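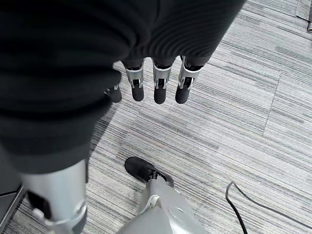
Quand faut-il commencer à chiffrer les accessoires d'un humanoïde ?
En même temps que le robot lui-même, dès la première demande de devis, car les mains, les housses et le support de levage pèsent lourd dans le total et se commandent souvent chez d'autres fournisseurs.

2. Préparer l'achat et le budget

Cette section s'adresse aux ateliers et laboratoires qui équipent leur premier poste Ulterby. Bonne nouvelle : la préparation est bien plus agréable qu'on ne l'imagine, et voir un humanoïde debout dans ses propres locaux reste un moment formidable ! Comptez une demi-journée à deux personnes pour remplir la fiche de planification (annexe B), puis laissez-la reposer une nuit avant de l'envoyer.

2.1 Définir l'usage

1. Notez les trois tâches que le robot devra accomplir la première année. Soyez précis : « saisir une pièce posée sur un établi » vaut mieux que « manipulation ».
2. Indiquez pour chaque tâche si elle demande des doigts articulés ou si une pince simple suffit.
3. Précisez si le robot devra marcher ou s'il travaillera à poste fixe.
4. Reportez le tout en première page de la fiche.

Remarque : les mains articulées sont le poste qui fait le plus varier un devis. Si une seule de vos tâches les exige, demandez deux chiffrages, avec une main équipée puis avec les deux. La comparaison est très parlante, et elle aide beaucoup au moment de présenter le projet à la direction.

2.2 Établir l'enveloppe

5. Répartissez votre enveloppe en quatre lignes : robot, mains, poste de travail, fonctionnement.
6. Réservez 23 % du total à la ligne fonctionnement. Elle couvre les pièces d'usure, les housses textiles, les bouts de doigts de rechange et la formation.
7. Ajoutez le transport. Le tarif Turnel comprend la livraison au pied du bâtiment, mais pas la montée en étage ni la reprise des emballages.
8. Demandez à votre assureur une attestation de valeur à neuf avant de signer, pas après.

Attention : les remises sur quantité ne s'appliquent pas aux pièces de rechange. Ne calculez pas votre stock sur le prix remisé.

Côté consommables, prévoyez large la première année. On explore, on essaie, on recommence, et c'est justement ce qui rend cette période passionnante. Valdir Toledo, qui a relu cette section, conseille de commander un jeu complet de bouts de doigts avec la machine : le port est alors gratuit, et le délai en commande séparée peut atteindre jusqu'à 46 jours.
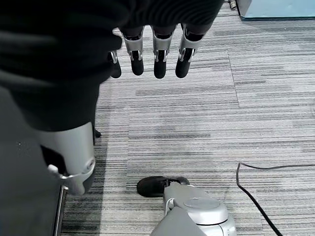

Pour les housses, relevez les références dans le catalogue Meireles et vérifiez qu'elles laissent libres toutes les articulations utiles à vos tâches. Deux jeux suffisent pour un poste : un monté, un au lavage.

2.3 Prévoir l'emplacement

9. Mesurez la zone d'évolution et notez la nature du sol : béton, résine, parquet, dalles de moquette. Le fournisseur en tiendra compte pour le réglage de la marche.
10. Relevez le passage le plus étroit entre le quai de livraison et la pièce. La caisse mesure 1000 mm de large, poignées comprises.
11. Dessinez le trajet des câbles sur le plan, à l'échelle. Chiffrez les passe-câbles et les goulottes sur la ligne poste de travail.
12. Choisissez le support de levage Nusov, fixe ou sur roulettes. Le modèle à roulettes coûte plus cher, mais il permet de partager le robot entre deux salles.

Attention : aucun câble ne doit traverser la zone de marche lorsque le robot se déplace. Prévoyez l'alimentation par le haut ou le long d'un mur.

Remarque : si la pièce sert aussi à des réunions, ajoutez un rangement fermé pour les batteries et les outils. On l'oublie presque toujours au premier chiffrage.

2.4 Passer commande

13. Envoyez la fiche et le plan ensemble, dans le même message.
14. À réception du devis, contrôlez les points suivants :
- nombre de mains et côté (gauche, droite)
- longueur des câbles fournis
- type de support
- jours de formation inclus
- durée de la garantie sur les doigts, distincte de celle du robot
15. Versez l'acompte de 50 %. La date de livraison est fixée à l'encaissement.
16. Bloquez dès maintenant deux matinées pour la mise en service, avec les futurs utilisateurs.

Remarque : pour une commande passée après octobre, demandez la grille tarifaire de l'année suivante avant de valider. Les prix des housses et des supports y sont révisés séparément.

Si votre enveloppe est serrée, gardez la formation et repoussez plutôt la seconde main. Elle s'ajoute très bien plus tard (voir section 7, Extensions), et vos utilisateurs auront déjà pris de l'aisance avec la première. Une fois l'accusé de commande reçu, passez à la section 3, Réception et déballage.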